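Getting Your Kid's First Ukulele Ready to Play (Part 2: Strings and Tuning!)

Okay, so the uke is out of the box and everybody is SO excited! Before little hands start strumming, give me a few minutes to walk you through the tuning. I did this with my own two on the Clondura Junior, and the steps are the same on the Halla one my niece plays.

What you need: the ukulele, a clip-on tuner, and a soft cloth. The tuner takes a coin battery, so keep the spare one way up high where the kids can't get it!

1. Wipe down the strings and the neck with the cloth. New ones can feel a little dusty from the box.

2. Clip the tuner on the headstock (the flat part at the top with the pegs) and turn it so you can see the screen.

3. Hold the ukulele the way you would play it. The 4 strings, starting with the one closest to your chin, are G, C, E and A. My kids sing "my dog has fleas" to remember the sound, and yes, we sing it in the car too!

4. Pluck the G string and watch the tuner. If the note is low, turn the peg a tiny bit to tighten it. If it's high, loosen it until you're under the note and then come back up.

5. Do the same for C, E and A, then go back to G and check all of them again. They will have moved. Mine always do!

Caution: Go slow on that A string. It's the thin one, and I snapped one on my very first try (there were tears, mostly mine). Keep faces away from the strings while you're turning the pegs.

Note: Brand new nylon strings stretch like crazy for the first few days. I tuned ours before breakfast, after school and again at bedtime, and by the end of the week they finally settled down. My friend Trinh Đoàn showed me how to pull each string gently away from the neck a couple of times and then retune, which speeds it up a lot.

6. Now let your kid strum all the open strings with a thumb. No chords yet, just noise! When that sounds sweet, put the ring finger on the A string at the third fret and you've got a C chord. One finger and they're making real music!!

7. When playtime is over, take the tuner off and put the ukulele back in its bag, away from the heater and out of the sunny window.

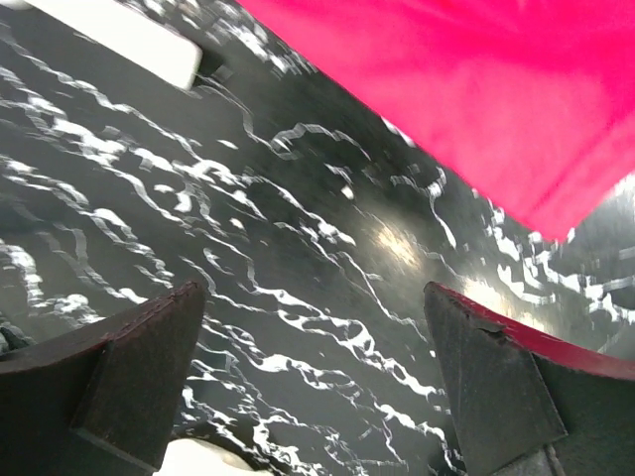
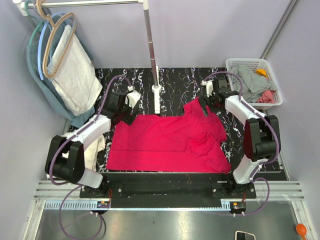
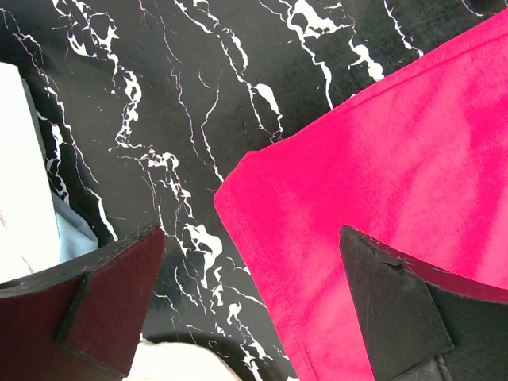 Can I leave the strings tuned when we put the ukulele away for the night?

Leave them tuned! The instrument is built to hold that tension, and loosening the strings every night means they never get a chance to settle.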